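Progress report to the Edholm Fund
Small Earthquake Monitoring in the Brerkberg Area
Reporting period: January through June
Prepared by Maricruz Zepeda, project lead

Status

The project is on schedule for field work and behind on the public catalog. Spending is within budget in every category except travel, which ran over in February and March when the Trarkthorpe road was closed and crews had to go in from the north side. We have moved money from equipment repair to cover it, as allowed under the grant terms.

Stations

All 16 stations in the plan are now installed. Two of them went in late. The Trarkthorpe quarry station was held up by the road closure, and the one at the water district yard had to be moved after the first site turned out to be too close to a pump. The pump ran on a timer and showed up on the record every night. The new site is on the other side of the yard, on a concrete pad poured to bedrock, and the noise level there is acceptable.

Stations send data by cell modem. Dropouts were frequent in January and February, mostly from snow on the solar panels. We raised the tilt of the panels at the six highest sites and added a second battery at each. The dropouts at those sites have mostly stopped, but they have not been through a full winter with the change.

The sensor at the Vukčević farm failed in April and was replaced with our only spare. We have ordered another. Until it arrives, a second failure would leave a gap on the east side of the network.

Events recorded

The network picked up nearly 360 events in the period. Most were too small for anyone to feel. A large share of them were quarry blasts, which have to be sorted out by hand. The quarry has agreed to send us its blasting times, and this has cut the sorting work considerably for May and June.

The largest natural event was in March, a magnitude 2 under the ridge west of Brerkberg. Residents on the west side of town called the sheriff's office to ask about a boom. We posted a short notice that morning and answered questions by phone. No damage was reported.

Depths are still uncertain for events on the west side, where the stations are farthest apart. We do not yet want to say whether the March event and the smaller ones after it are on the mapped fault. Better depths will depend on the revised velocity model, which is now being tested against the quarry blasts, where the true locations are known.

Public catalog

The catalog was due to go online in May. It is not up yet. The event pages work, but the map loads slowly on phones and the magnitude column showed preliminary values with no label. We did not want to release it in that form. The new target is August.

Education and outreach

We gave talks at the Brerkberg library and at both middle schools. The library talk drew 60 people, more than the room is set up for, and we have been asked to repeat it in the fall. Most questions were about insurance and about whether blasting can set off earthquakes. We are writing a one-page handout on the second question and will refer the first to the state insurance office. 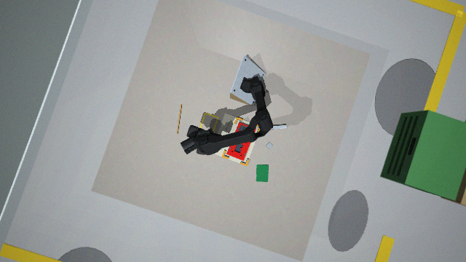

Simulated robot arm over a square work surface.

The classroom unit on ground shaking has been tested by two teachers. They asked for shorter sections and a printed version of the seismogram exercise. Both changes are being made before the school year starts.

Staffing

The half-time data analyst position was filled in April. The field technician position is funded through the end of the year only, and we would like to discuss an extension before then.

Planned for the next period

Install the replacement spare and service all battery boxes before the first snow.
Finish testing the velocity model and relocate the March events.
Release the public catalog.
Repeat the library talk and send the handout to the schools.

Requests to the Fund

We ask for approval to carry the unspent catalog money into the next period. A revised budget table is attached separately. Site permits for the quarry and the Vukčević farm come up for renewal in the fall, and copies will be sent when they are signed.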